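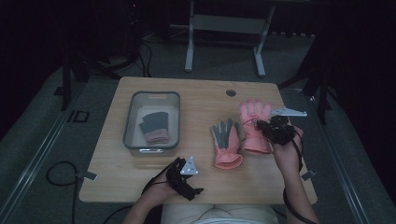

Sunday, December 15, 2019

Every winter I discover that I own an odd number of gloves. It has never once been an even number. I don't know how this happens to a person who leaves the house with two hands and comes home with the same two.

My glove policy up to now has been the radiator shelf by the front door, where things go to be forgotten under the mail. In March I stuff whatever's there into a grocery bag, and in December I go looking for the bag. This year it was behind the vacuum cleaner. Inside were most of a pair of ski mittens, one brown leather glove I lost the partner to on a bus, and the pink and gray ones, which I love and which I've bought more than once, so that they now breed among themselves.

Houda Kamel, who has a linen closet you could give tours of, told me to get a clear bin. Her theory is that an opaque box is a drawer with ambitions and you'll never open it. So I went out to Vikholm, walked the entire store in the direction of the arrows, and came home with a clear bin, 2 candles and a dish brush. The bin has a darker rim and a little cutout handle in the side. It cost $9, or a lot more if you count the candles.

Then came the sorting. I would have said this was a five-minute job. The trouble with the pink and gray gloves is that they're pink on the back and dark gray on the palm, so depending on which way up they land they look like they came from different stores. I spent a good while trying to match a palm to a back. You have to lay them down the same way, fingers pointing away from you, and then think about thumbs. I'm forty-four and I still hold up my own hands to check.

My current system, for anyone who cares (Imad, I know you don't):

Gloves go in flat. If you ball them up like socks the cuffs stretch, and they already let in enough wind.

Pairs go in as pairs, palm to palm. A single can stay in the bin until the end of the season. After that it becomes a dusting glove, and it is surprisingly good on blinds.

Hats are not gloves. Hats have their own problem and their own bag.

The leather one is still on the kitchen counter. I can't throw it out because the other one might come back, and I can't put it in the bin because it makes the rest look bad. Caoimhe says to mail it to the bus company so they can be together.

The bin now lives on the radiator shelf. There was already mail on it this morning - a dentist reminder and a catalog for patio furniture. I moved them to the hat bag.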